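Who moved the cloth? Two-arm planning when your map is already stale
Speaker notes, Listcombe meetup, Tuesday slot

Before I start
Check the clicker. Say hi, say my name, say I write the planner and not the grasping net, so please aim the grasping questions at Struan Dow in the third row (he knows, he agreed to this).

Opening
So who has written a motion planner and then had the thing you planned around change shape while you were planning? Wait for hands. OK, welcome, these are my people!

I work on Cukine, the layer that sits between perception and the arm controllers. Perception hands me a picture of the table, I hand back two trajectories that don't hit each other. With mugs and boxes that's a nice tidy job. With fabric it falls apart, and this talk is mostly me telling you how it fell apart and what I changed in the code.

The old design
Keep this short, people get it fast. We had one world model. Fixed camera writes to it, wrist cameras write to it, planner reads from it. Last writer wins. I wrote that in an afternoon and I was very pleased with myself.

The trouble is that the two kinds of camera see completely different problems. The fixed view knows where everything is on the table and has a hard time telling you whether a finger is holding one layer of fabric or pushing down next to it. The wrist view is great on the finger and the edge of the fabric, and it has almost no idea where the other arm is. So when both of them write to the same cell, you get a fight. The cloth corner would jump back and forth by a finger width, the planner would see a "new" obstacle, throw away a good plan, and start over.

Numbers slide: 619 logged runs, 101 of them had at least one replan with no real change on the table. Pause here, let them read it. I stared at that number for a whole evening in May.

What I changed
Three small things, and I mean small, you could do this in your own stack next week.

First, every observation carries its source and its time stamp all the way into the planner. I used to strip both at the door. Don't do that!

Second, the wrist view is only allowed to speak about stuff close to its own gripper. Past that it gets ignored, however sure it is.

Third, a new observation has to hold up for 80 milliseconds before it can cancel a plan. Collision stops skip that wait, obviously - say this out loud, somebody always asks.

Then go to the views. Talk over them, don't read anything.
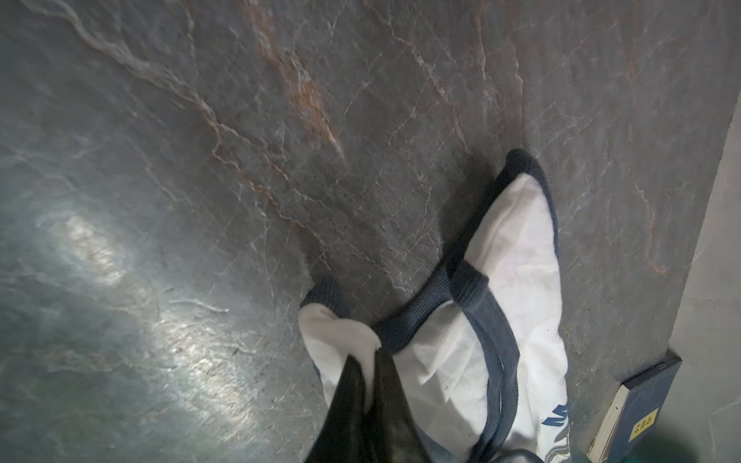 Wrist view: white fabric with navy trim, and the gripper finger is right up against it.

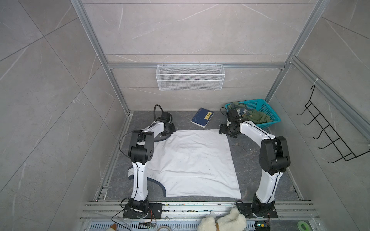
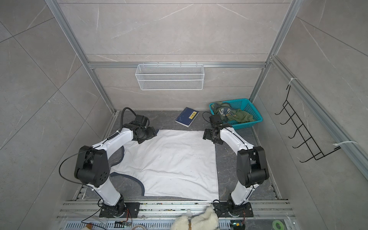

The two fixed-camera views: both grippers near the upper corners of the cloth, book and basket behind.

Innes Pringle thinks I have the second rule wrong. The wrist view shouldn't be muted by distance at all, Innes told me after the dry run at Stestbridge, it should be muted by how much of the fabric is hidden, and a fixed radius is just me being lazy with geometry.

Mention this, it's a fair hit. My answer for now is that the radius is one line in a config file and hidden area is a whole new estimate that I'd have to trust. But if you have a cheap way to get it, please come find me, I'll buy the coffee.

Planning order
OK so where does this matter most? When both arms want to work near the same piece of fabric. The controller can keep two wrists apart all day long, that part's easy. What it can't do is know that pulling with the left arm drags the spot the right arm is heading for. So the planner now treats a corner with a closed gripper on it as "owned," and the other arm's target gets marked as a guess until it's been seen again. A guess can be approached but not grasped.

Also static stuff: a book or a basket lying behind the cloth stays in the collision model from the last good fixed view, even when an arm is blocking the camera. We used to drop hidden objects after a timeout. The planner would happily route an elbow through the place where a basket had been a second ago (and still was).

Tooling bit, if there's time
Show the replay viewer. Matheson is our name for it, long story, skip it. You scrub along the log, and each plan gets a colored bar with the observation that killed it. I found more bugs in five days with that bar than in all the months of print statements before it. If I'm past twenty minutes, cut straight to questions.

Stuff I still don't like
The 80 milliseconds is hand tuned. Ownership gets weird when a gripper closes on nothing and reports that it's holding something. And handing a corner from one arm to the other still goes through a special case that I'm not putting on a slide.

Questions. Repeat each one into the mic for the people at the back. Config file link is on the last slide, leave it up.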